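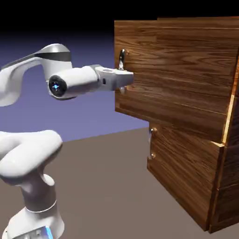
Can a robot learn to open a drawer it has never handled before? In our tests it often can, provided that it has practiced in simulation on many different drawers and is allowed to correct its pull while the drawer is moving.

Kallura today released the results of Tindlow, a training method for robot arms that work with cabinets, drawers and other furniture. The work was done with the engineering group at Zondach and is led by Kyung-tae Yang.

Tindlow trains entirely in simulation. Each training run uses 1,000 cabinets that differ in size, handle placement, drawer weight and friction. The arm is rewarded for keeping its grip and for moving the drawer along its track, and it loses points for pulling sideways. Training takes 9 hours on one workstation.

The team then tested the method on simulated cabinets that were left out of training. Tindlow opened 7 out of every 10 drawers on the first attempt. The group's earlier method, which planned the whole motion before contact, opened 4 out of 10 on the same set.

"Most of our old failures came right after the grasp," said Yang. "The gripper had the handle, but the pull was a few degrees off and the drawer jammed. The new controller checks the direction throughout the pull and adjusts it."

Drawers with very stiff tracks remain a problem, and the method does not yet handle round knobs. Athina Koutsoukos, who ran the evaluation, said the team will work on both before moving to physical hardware. Those trials are planned for December at the Adjei workshop.

The cabinet models, training code and full test results will be free for research use. Groups that want early access can write to Woo-jin Ha at Kallura. Press questions should go to Kieran Hollis.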